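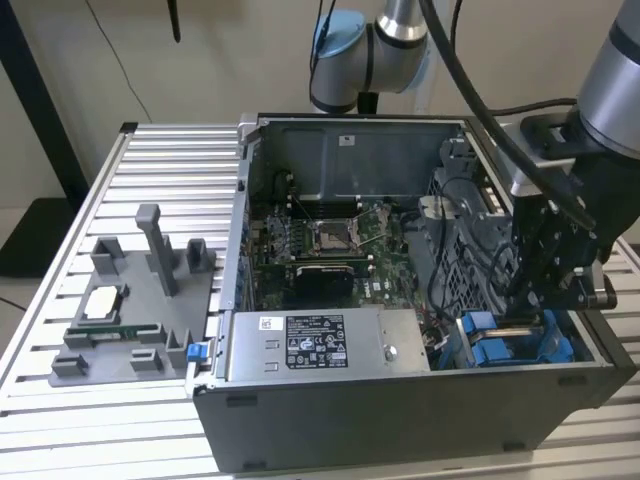

4. Adding memory to the office computer

Before you start, save your work and shut down Windows completely. Sleep mode is not enough. Pull out the power cable, then press the power button once and hold it for 7 seconds.

Caution: Do not work on a carpet. Touch a bare metal part of the case before you take a memory module in the hand.

4.1 Lay the computer on its side and remove the side panel.

4.2 Find the memory slots. Open the clips at the ends of the slot you want to fill.

4.3 Hold the new Takel module by its edges. The notch in the module must meet the small ridge in the slot. If they do not meet, turn the module round.

4.4 Press down evenly on both ends until the clips close. This needs more force than most people expect, but do not use any tool.

Note: Modules sold as a kit of 2 should go in the paired slots. The pairs are listed in the booklet of your computer, and they are not always next to each other.

4.5 Put back the panel, connect the power cable and switch on. The first start can be slow. Please wait and do not switch off.

If you hear beeps and the screen stays black, disconnect the power again and repeat steps 4.3 and 4.4. For error code 468 in the Devemon check program, see section 6.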